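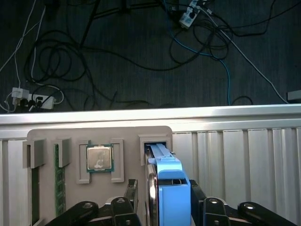 Zillon Deal Desk
Post-signing monitoring for cross-border acquisitions

Buying a bank or a lender in another country can take the better part of a year from signing to closing. In that time the exchange rate moves, the target's loan book changes and the regulator may ask for terms that weren't in the first draft. Zillon Deal Desk keeps the price, the conditions and the paperwork in one place, and updates the numbers each day until the deal closes or lapses.

It is used by corporate development teams, treasury departments and the advisers who work with them. It is sold by Groketlow and supported from the Strickland office.

What it does

Price tracking. Enter the purchase price in the currency of the contract and the currency you report in. Deal Desk shows the price at signing, the price today and the difference, before and after any hedges. If the contract includes interest on the purchase price, a locked-box date or a ticking fee, the accrual is worked out daily from the terms you enter. You can change the day-count method at any time and the history is recalculated.

Conditions list. Each condition to closing gets a status, an owner and a due date. Approvals from central banks, competition authorities and shareholders are set up as templates for 2000 approval types. You can edit any template or write your own. Conditions that depend on one another can be linked, so a late filing shows up everywhere it matters.

Hedge view. Load forwards, options and deal-contingent trades from a file or from your treasury system. The hedge view matches them to the expected closing date and flags any that mature early. It does not place trades.

Target financials. Monthly or quarterly figures from the target can be loaded in the target's own chart of accounts and mapped to yours. For banks, the standard pack covers capital ratios, non-performing loans, deposit mix and net interest margin. Covenant tests run when new figures come in.

Scenario runs. Set a range for the exchange rate and the closing date and Deal Desk returns the cost in your reporting currency for each pair. Results export as a spreadsheet or as a table for a board paper.

Editions

Deal Desk Single
One transaction, 2 reporting currencies, five named users.
880 per month, billed monthly. Ends when the deal ends.

Deal Desk Team
Unlimited transactions, unlimited currencies, 25 named users. Includes the scenario runs and the hedge view.
949 per user per year, billed annually.

Prices are in US dollars and don't include tax. Scenario runs can be added to the Single edition – ask for a quote. Moving from Single to Team keeps all data and history.

Rates and data

Exchange rates come from the Tetix end-of-day feed, which is included in both editions. Rates are loaded Sunday through Friday after the New York close. If your contract names a different fixing, such as a central bank rate, you can load it by file and set it as the contract rate. Both rates are then kept side by side and either can be used in reports.

For currencies with capital controls or more than one official rate, the feed carries the main official rate only. Other rates need to be entered by hand.

Access and security

Users sign in with your company's single sign-on or with a password and a code. Outside counsel and banks can be given read-only access to a single deal. Every change to a price term or a condition is logged with the user and the time, and the log can't be edited. Data can be kept in the United States or in the European Union. The choice is made at setup and can't be changed later without a new account.

Setup

Most accounts are ready the next business day. Your team will need the signed purchase agreement, the hedge confirmations if there are any, and the last two sets of target accounts. An import template for each is in the Help section after sign-in. Groketlow can do the first load for a fixed fee.

What's not included

Valuation models, purchase price allocation and regulatory capital filings are not part of Deal Desk. Figures can be exported to other software for those.

The October release adds earn-outs paid in installments and a second approver for price terms. It is free for current customers on both editions.

Request a quote
Download the data sheet
Compare editions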